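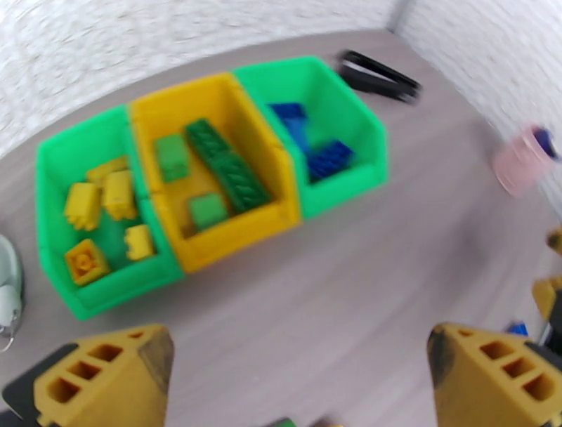 Forums > Games > Bingo & Slots > Jotthorpe arcade, new machines

Jotthorpe arcade, new machines
3226 views | 6 shares

nellar_fan
Went down the pier arcade last night and half the old fruit machines have gone! In their place is a row of Gelance video ones, all touchscreen, and you can't nudge anything. I put three quid in and got bored before it ran out. Does anyone know if the old Petrenko three-reelers are coming back?

Lorne Gagnon
Gone for good, I was told at the change desk. Shame, I liked those. Mind you, they did eat my coins.

twopenny_tess
I'm going to stick up for the new ones. My mum can sit down to play, the writing's bigger and the bonus round is good fun (the one with the lighthouse, if you've tried it). We had a lovely afternoon and lost less than we spent on chips.

nellar_fan
Fair enough about the seats, but it's the same bonus over and over. With the old ones you had holds and nudges and felt like you were doing something.

Thabiso Oosthuizen
You felt like it, yes. The holds never won me a penny more, and I kept a notebook for a whole summer. Down £149 by November. I still miss the noise of the reels though.

nellar_fan
A notebook! OK, you win that one. I still say nudges should count for something.

Lorne Gagnon
Has anyone tried the Nellar club up the hill? They had some 6 older machines in the back bar last time I went, two of them Petrenkos, but you need a member to sign you in.

twopenny_tess
My uncle's a member, I'll ask him. Are the 2p pushers still by the door at the pier?

nellar_fan
Yep, same as ever, same tatty keyrings on top.

Comments (3)

reelgone: Signed in at the club on 14/10/2021, one Petrenko was switched off but the other was fine.

moll_k: Lighthouse bonus is rubbish, sorry Tess.

twopenny_tess: You take that back!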